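[kurashi-koshi:0262] Re: 座り仕事の椅子と腰について(長文です)
差出人:Cadi Edwards
日付:2021年3月8日

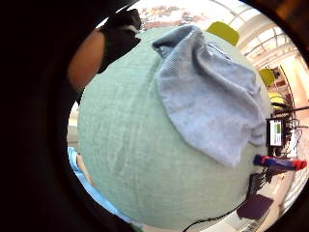 添付:薄緑の丸いものと、上に掛けた水色の布

Cadiです。前回の投稿に返信をいただいたので、引用しながら順に書きます。長いので、机の高さの話だけ読みたい方は「3」まで飛ばしてください。

> 在宅で翻訳の仕事をしています。一日に七時間から八時間は座っています。
> 昨年の秋に腰を痛めてから、椅子を買い替えるか、机を買い替えるかで
> 迷っています。予算の都合で両方は無理です。
> 以前Cadiさんが、椅子より先に机の高さを見たほうがいいと書いていましたが、
> 具体的にどう測ったのか教えてもらえますか。
> それと、バランスボールのような丸い座面に替えた方がいたら、
> 長時間使えるものかどうかも知りたいです。
> 昼休みの過ごし方についても、皆さんの例があれば参考にしたいです。

1. 前提

私は医療の人間ではありません。校正の仕事を自宅で続けていて、腰痛とのつきあいが長いというだけです。痛みが脚のほうまで下りてくる場合や、しびれがある場合は、椅子の相談より先に整形外科に行ってください。私も最初の年はそれを後回しにして、半年ほど無駄にしました。

以下は自分の部屋で試したことの記録です。体格も仕事の内容も違うので、そのまま当てはまるとは思わないでください。私は紙のゲラと画面を両方使います。画面だけの方とは、視線の動きがだいぶ違うはずです。

2. 椅子について

今使っている椅子はDroltoの中古です。事務用品の入れ替えで出たものをGrundnessの倉庫市で買いました。座面の前後が調整できるのが決め手でした。背もたれの形や素材は、正直なところ店で五分座ったくらいではわかりません。私の場合、合わないと気づくのはたいてい夕方です。

買い替えを考えるなら、次の点だけは確かめたほうがいいと思います。

・座面をいちばん下げたとき、靴を脱いで足の裏が全部床につくか。
・深く腰掛けたとき、膝の裏と座面の端に指が入るくらいの隙間があるか。
・肘掛けが机の天板にぶつからないか。

三つめは見落としやすいです。前の椅子では肘掛けが天板に当たるために体が机から離れ、その分だけ前かがみになっていました。結局、肘掛けを外しました。六角レンチで取れるものが多いので、捨てる前に裏側を見てみてください。

返品については、Droltoの椅子を新品で扱っている店に電話したとき、組み立て後は受け付けないと言われました。店によって違うと思います。

丸い座面については、私は仕事用の椅子の代わりにはしていません。校正は細かい字を追うので、体が揺れると目が疲れます。通話だけの時間や、資料をざっと読む時間なら使えるという人の話は聞きます。腰掛けている時間が長くなるほど背中が丸まってくる、という話も同じくらい聞きます。もし試すなら、借りられるものを借りて、二週間くらい様子を見てから決めるのがいいのではないでしょうか。

空気で膨らませるものは、体重をかけたときの高さで考える必要があります。箱に書いてある直径を座面の高さだと思って買うと、机と合わなくなります。この点は以前、別の方もこのリストに書いていました。

3. 机の高さ

ご質問の本題です。測り方は簡単です。

まず椅子の高さを足に合わせます。机は見ないでください。足の裏がつき、太ももがほぼ水平になるところで止めます。次に肩の力を抜いて、肘を直角くらいに曲げます。そのときの床から肘の下までの高さを、誰かに測ってもらいます。一人なら壁に紙を貼り、横向きに座って肘の位置に印をつければ測れます。

この数字と天板の高さを比べます。私は60cm台の前半でした。使っていた机はそれよりかなり高く、肩をずっと持ち上げて打っていたことになります。腰だけでなく、首の横が張っていた理由もこれだったと思います。

机のほうが高い場合、やり方は二つあります。机の脚を切るか、椅子を上げて足の下に台を置くかです。私は賃貸で、机も借り物だったので、足台にしました。最初は古い電話帳を束ねて使い、その後、板を買って箱を作りました。高さを変えたくなるので、最初から立派なものを買わないほうがいいです。電話帳の束を一冊ずつ減らしていって、いちばん楽だった高さで箱を作りました。

今の机は自分で天板を替えました。脚はColusの組み立て式で、天板はホームセンターで切ってもらった合板です。脚に高さ調整のねじがついていて、少しずつ下げられます。脚と板を合わせても、椅子一脚の値段よりずっと安く済みました。予算が片方しかないとのことなので、まず測ってみて、差が大きければ机から手をつけるのが無難だと思います。差が小さければ椅子でしょう。

ねじで下げるときは、四本とも同じ回数だけ回してください。私は途中で電話に出て回数がわからなくなり、ペンが転がる机で一週間仕事をしました。水準器は百円のもので足ります。

画面の高さは机が決まってからにしてください。順番を逆にすると、机を下げたときに全部やり直しになります。ノート型をそのまま使っている方は、外付けのキーボードを足すだけでもだいぶ変わります。紙を見る仕事なら書見台も考えてください。私のものは料理本用で、斜めの板に留め金がついているだけですが、下を向く時間がかなり減りました。

4. 昼休みの過ごし方

私は時間を決めて立つことにしています。32分で鳴るタイマーを使っています。半端な数字ですが、30分だと区切りのよいところまで来ておらず、つい止めてしまっていたので、少しずらしたらちょうどよくなりました。鳴ったら台所まで行って水を飲み、戻ります。それだけです。体操はしない日のほうが多いです。

昼は外に出ます。Gwynneの停留所まで歩いて、掲示板を見て帰ってきます。雨の日は階段を上り下りします。以前、歩数計を使っていた時期もありますが、数字が気になって仕事中も見てしまうのでやめました。

昼食の直後に横になるのは、私には合いませんでした。起き上がるときにかえって痛みが出ます。横になるなら、膝の下に丸めた毛布を入れて短い時間だけにしています。それでも起きるときは、一度横を向いてから手で体を押し上げるようにしています。これは理学療法士の方に教わったやり方で、朝も同じです。

冷えについても少し書きます。暖房は部屋の上のほうばかり暖まるので、冬は足元に古い敷物を二枚重ねています。足台の上にも布を貼りました。足が冷たいと無意識に椅子の上で正座や横座りをしてしまい、せっかく合わせた高さが意味をなくします。

5. 記録のつけ方

痛みの記録をつけている方は、どのくらいの細かさで書いていますか。私は手帳に、朝と夕方の二回だけ、0から5の数字を書いています。天気や食べたものまで書いていたこともありましたが、続きませんでした。二回の数字だけでも、締め切り前の週に夕方の数字が上がっていることはわかります。受診したときに見せたら、話が早く済みました。

椅子や机を替えた日には、欄外に印をつけておくといいです。あとから見て、いつ何を変えたかがわからないと比べようがありません。二つ同時に変えるのも避けてください。私は足台と椅子の高さを同じ日に変えてしまい、どちらが効いたのかいまだにわかりません。

6. その他

前回の投稿で、過去の書き込みの番号を間違えていました。机の脚を切った方の報告は200番です。切る前に裏側から鉛筆で印をつける手順が詳しく書かれているので、脚を切るつもりの方はそちらを読んでください。のこぎりの種類についての返信も続いています。

Grundnessの倉庫市は、次は4月だそうです。事務椅子が出るかどうかは当日までわかりません。私が行ったときは、午前中に状態のよいものがほとんどなくなっていました。キャスターの割れたものが混じっているので、ひっくり返して見せてもらってください。配送はありません。私は台車を借りて、途中で二度休みながら持って帰りました。腰の悪い人間のすることではなかったので、行かれる方は車を出してくれる人を先に探してください。

昇降式の机を使っている方がいたら、立っている時間をどう決めているか教えてください。カタログを二つほど取り寄せましたが、いちばん下げたときの高さが私の肘より高いものがあり、そこで止まっています。身長が低めの方の例があると助かります。

返信はリスト宛でお願いします。個人宛に来たものは気づくのが遅れます。引用は必要なところだけ残してください。

Cadi Edwards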